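How to Hang Floral Wallpaper So the Pattern Meets
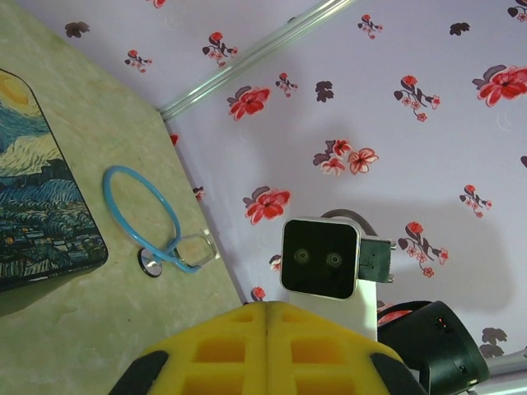

Photo: Auður Hafstein

I do love a flowery wall, and my own back bedroom had been waiting for one for years, so please don't be put off if you've never touched a paste brush before!

Start by drawing a plumb line with a pencil, well away from the corner (old corners are hardly ever straight, bless them). Hold the dry roll up to the wall, choose where you'd like a whole flower to sit near the ceiling, and cut your first length with 7 cm spare at top and bottom. Lay the next length beside it on the table and slide it along until the petals meet before you cut.

Paste from the middle outwards, fold it loosely and leave it to soak for as long as the label says. Then up it goes, brushing gently down and out towards the edges. Trim the ends with a sharp blade.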